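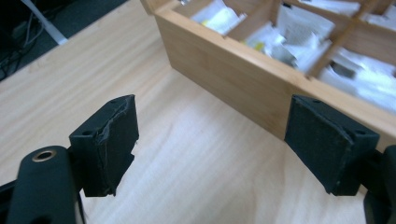
허스테드, 3월

책상 정리함 (대나무 정리함, 탁상 정리함)

책상 정리함은 책상이나 탁자 위에 올려 두고 자잘한 물건을 나눠 담는 상자를 통틀어 부르는 말이다. 이 항목은 내가 제일 좋아하는 대나무 정리함 위주로 썼으니, 플라스틱이나 철망 쪽이 궁금한 분은 아쉽더라도 다른 항목을 봐 주시길! 나는 몰게이트 살림 사전에 상자며 바구니며 담는 물건 항목만 줄곧 써 온 사람이라, 이 주제만 나오면 말이 좀 길어진다.

이름부터

가게마다 부르는 이름이 다르다. 정리함, 수납함, 오거나이저, 트레이, 심지어 그냥 '칸막이 상자'라고도 한다. 내 기준으로는 벽이 낮고 넓적하면 트레이, 벽이 좀 서 있어서 물건이 기대어 서면 정리함이다. 뚜껑이 달리면 그때부터는 함이라기보다 상자라고 부르는데, 이건 순전히 내 버릇이고 동의하지 않는 분도 많다(우리 집에서도 의견이 갈린다).

재료와 만듦새

대나무는 나무처럼 보이지만 풀이다. 줄기 속이 비어 있으니 통째로 켜서 판을 만들 수가 없고, 길쭉하게 쪼갠 조각을 다듬어 나란히 붙인다. 그래서 대나무 정리함 벽에는 띠 모양 줄이 보이는데, 나는 이 줄무늬가 그렇게 좋다! 꿀색이 도는 것은 대개 쪄서 색을 낸 것이고, 찌지 않은 것은 훨씬 옅고 노르스름하다. 찌는 시간이 길수록 색이 진해진다.

모서리를 잇는 방법은 크게 두 가지다. 판 끝을 톱니처럼 깎아 서로 물리는 방식과, 그냥 맞대고 풀로 붙이는 방식. 물린 쪽이 오래가고 값도 더 나간다. 살 때 밑판도 꼭 뒤집어 보시라. 벽은 대나무인데 밑판은 얇은 합판인 물건이 제법 흔하고, 무거운 걸 넣으면 가운데가 처진다.

크기와 칸

내가 오래 쓴 카멕스 제품은 칸이 6개였고, 크레이머 것은 칸막이를 빼고 끼울 수 있어서 최대 14칸까지 나뉘었다. 솔직한 감상으로는 14칸은 너무 많다. 칸이 많으면 어디에 뭘 뒀는지 외워야 하는데, 나는 사흘 만에 포기하고 칸막이를 절반 넘게 뽑아 버렸다. 뽑은 칸막이는 서랍에서 잘 자고 있다.

무게도 재 봤다. 카멕스 빈 상자가 557그램. 책상 위에서 밀리지 않을 만큼은 묵직하고 한 손으로 들어 옮기기에도 괜찮다.

탁자와 어울리는 색

정리함은 늘 탁자 위에 나와 있는 물건이라 색을 안 볼 수가 없다. 옅은 베이지색 나뭇결 탁자에 꿀색 대나무를 올리면 정리함이 한 톤 진하게 떠서 보기 좋다.
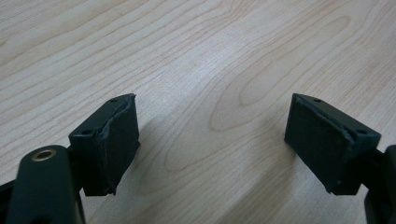
반대로 탁자 결이 화려하면 정리함은 무늬가 단순한 편이 낫다. 나뭇결에는 곧게 뻗는 줄도 있고, 길쭉한 타원이 겹겹이 들어간 무늬도 있다. 판을 나이테에 비스듬히 스치듯 켜면 이런 타원이 나오는데, 목공 하는 사람들은 무늿결이라고 부른다. 인쇄한 시트지도 같은 무늬를 흉내 내니까 무늬만 보고 원목이라고 믿으면 안 된다. 나는 이런 자리는 가리기가 아까워서 정리함을 늘 탁자 구석으로 밀어 놓는다. 손님이 오면 괜히 한 번 쓰다듬게 되고.

바닥에는 얇은 펠트를 붙이는 걸 권한다. 대나무는 생각보다 단단해서 끌면 탁자에 자국이 남는다. 펠트가 없으면 안 쓰는 행주를 잘라 깔아도 되는데, 모양은 좀 빠진다.

관리

물에 담그지 말 것. 붙인 자리가 벌어진다. 먼지는 마른 붓으로 털고, 손때는 꼭 짠 천으로 닦은 다음 세워서 말린다. 나는 토요일 아침에 몰아서 하는데, 속을 다 비우면 클립과 고무줄이 끝도 없이 나온다. 지난번에는 클립만 73개였다(세어 본 내가 이상한가?). 겨울에 난방을 세게 틀면 칸막이가 헐거워지고 장마철에는 뻑뻑해진다. 뻑뻑할 때 억지로 당기면 홈이 뜯기니 며칠 두었다가 빼는 게 낫다. 기름은 식용유 말고 도마용 오일을 아주 얇게 바른다. 식용유는 끈적해지고 냄새가 난다.

함께 볼 항목: 연필꽂이, 서랍 칸막이, 대나무 도마, 펠트 받침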